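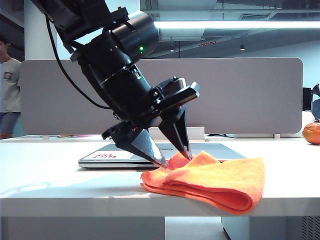

When we began to plan the purchase of a second arm for Kondorier, we first wrote down all costs that are not the arm. The price of the arm itself you can get in one phone call. The fingers, the spare fingertips, the cables and the table take much longer, and in our first budget they were missing. Our test work is soft goods, such as the folded orange cloth with the gripper just over it, and for soft goods the fingertips are worth a separate line in the plan. Osvaldo Sanna keeps this list and he asked me to put it on our gallery page together with the pictures.

Budget lines, as of 8 July 2019:

Fingertips. We now plan 200 dollars for each set and we order 3 sets together, so that the delivery is paid only once.

Table. A standard office desk is accepted for the tests. For the final place we asked Lengyel for an offer on a heavier one, and we wait for the answer.

Camera at the wrist. It was an option in the Fovis offer and we almost left it out. Bernadette Ambrose was strongly for it. When the fabric is hanging on both sides of a finger, you want to look at it from close.

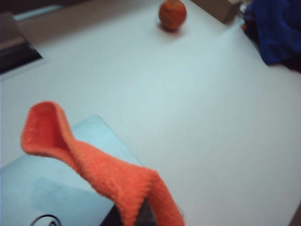 The camera therefore stays in the budget, with its mount and one spare cable. Csaba Gál calculated 3,000 dollars for this whole package, including the two days of installation. I think it is a fair number, but the installation is still open, as Clivwood has not confirmed the dates.

Test materials. This is a small line, but please do not delete it again. Towels, knitted pieces and a few simple objects must be bought new from time to time. In May we had none of the knitted pieces left and had to wait 7 days for the next order.

Training. Not yet decided. We would like to send two persons, and the offer is for one.

Corrections to the list please send to Osvaldo, and questions about the offers to Győző Dobos.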